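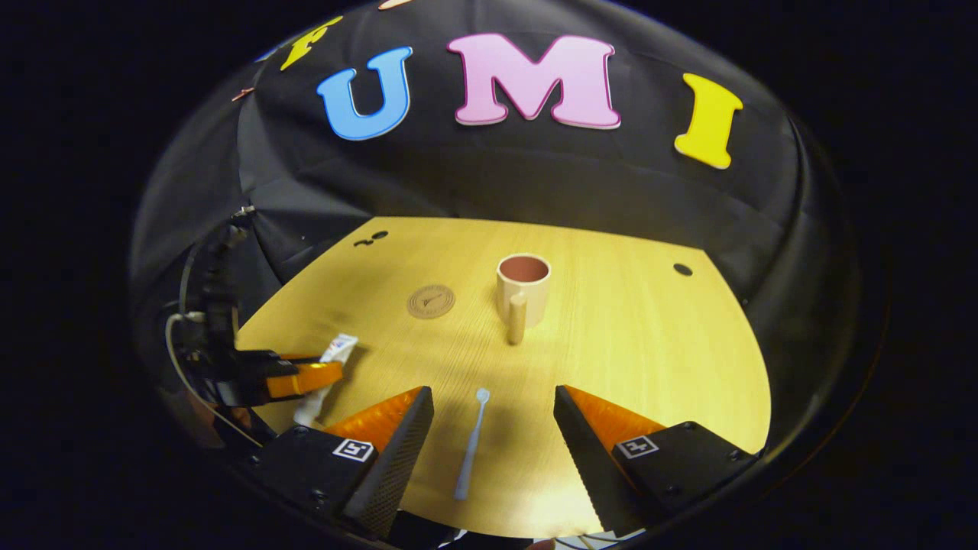 Mug on the table, letters up behind it

Skip to content
Search the forum... Go
Advanced search

Cycle Touring > Trip Planning > Guided or self-supported for a first long one?

clesel_rider
Monday, June 30, 2025

Hi all, long-time reader and very occasional poster. My partner and I are finally doing the Norway coast next year, ferries and all, and we've got as far as arguing about how to do it. I want to book a guided trip, she wants to load up the panniers and wing it. We've done plenty of weekends out of Melbourne and one week on the rail trails, but nothing longer than that and nothing overseas.

The guided one I'm looking at is with Halvorsen, 455 km over nine days with a van carrying the bags. Rooms are booked, lunches are sorted, and you get a bloke called Åsmund Eklund leading it who has answered every one of my dumb emails so far (there have been a lot). It isn't cheap! By the time you add the single-room business and flying two bikes over, we could nearly do it twice on our own.

So - has anyone gone guided and regretted it? Or gone alone and wished they hadn't?

spokesandchips
We did a van-supported trip for our first one and I'd do it again tomorrow. You have no idea how nice it is to roll into a town at four in the arvo, soaked through, and find your dry socks already in the room. My husband was dead against it beforehand and by day three he was best mates with the van driver.

I'd ask how big the group gets, though. Ours was fine. My sister's was huge and she spent half her holiday waiting at intersections for people to finish taking photos.

Timo Teuber
I'll be the grump. Nine days for 455 km is hardly touring, it's a long brunch. You two already ride. Put the money toward a decent tent and stay an extra fortnight. The coast has campgrounds all over the place, the ferries just let you roll on, and everybody speaks better English than I do. What exactly is the guide for?

spokesandchips
Some of us like brunch, Timo.

Timo Teuber
Fair enough. I still say they'll be bored by lunchtime on the second day.

ziad_k
Not bored if the wind's in your face. I've had days over there where 60 km took me from breakfast till tea, and I'm not slow. Flat on the map means nothing when it's blowing straight up the fjord. I went on my own and loved it, but I also spent one night in a bus shelter eating crackers after misreading a ferry timetable (Sunday sailings, read the footnotes, then read them again).

Clesel, what are your bikes like? If you're going alone you want to be able to sort out a broken spoke. If neither of you has ever done one, get a mate to show you on an old wheel before you commit to anything.

clesel_rider
Spokes no, tubes and chains yes. She's handier than me. Steel tourers, both of them, racks front and back, nothing flash. I got the tyres in February and they've done maybe three rides.

The group size thing is a good shout, I hadn't thought to ask. And Timo, I take the point about the distance, but it's a holiday and I'm fifty-eight, so I'm allowed a bit of brunch.

Kelechi Akande
Coming at this from the other side, as I used to drive the van for a small outfit (not Halvorsen, no connection). Two things to check in the fine print. First, what happens if the minimum numbers aren't met. Some mobs will cancel pretty late and leave you holding a non-refundable airfare. Second, whether the van will actually come back for you if you're cooked, or whether it just goes ahead to the hotel. Those are very different kinds of support and the brochures use the same words for both.

Also, Skendthorpe do a self-guided version of nearly the same coast. They book the beds and shift the bags, you ride by yourselves with a route on your phone. Last I looked it was 500 dollars a head less. Might keep the peace at your place?

ziad_k
Second this. Self-guided with bag transfer is the sweet spot for a couple.

Timo Teuber
I could live with that. Barely.

rfagerlund
Local here, grew up on that coast. Don't book anything for the first half of May whatever anyone tells you, some of the summer ferries aren't running yet and you'll be sent the long way through tunnels. Not every tunnel allows bikes either, and the ones that do are cold and very loud. Take proper lights, front and rear, even in the weeks when it never gets dark.

And bring your own snacks. I saw someone in another thread raving about Nutura bars for long days and you won't find them in a village shop. You'll find brown cheese, and you'll learn to like it.
- Roald Fagerlund

spokesandchips
Roald, how are the drivers? That's the bit that puts my husband off going back.

rfagerlund
Mostly patient. Motorhomes in July are the worst of it, a lot of them are rentals and the people driving have no idea how wide they are. Ride early. Before nine you'll have the road almost to yourselves.

clesel_rider
This is gold, thank you. I showed her the thread over dinner and she went very quiet at "beds booked and bags shifted", so Skendthorpe is getting an email tonight. Late May or June, then. I've also asked Halvorsen about minimum numbers and what the van does, and Åsmund says he'll get back to me by the end of the week.

One more while I've got you - how are people getting bikes over there? Cardboard box from the shop, or is a hard case worth it? The airline wants it under 30 kg and I don't own anything that isn't heavy.

ziad_k
Cardboard every time. Chuck it when you land and get another from a bike shop for the trip home, just ring them a week ahead.

Timo Teuber
Hard case. Mine came off the carousel in a cardboard box once with the fork poking out the side. Never again.

Kelechi Akande
If you're finishing in a different town from where you start, what are you doing with a hard case, Timo? Towing it?

Timo Teuber
Post it ahead. Plenty of hotels will hold it if you ask nicely.

We use cookies to remember your settings and keep you logged in. Accept all / Manage preferences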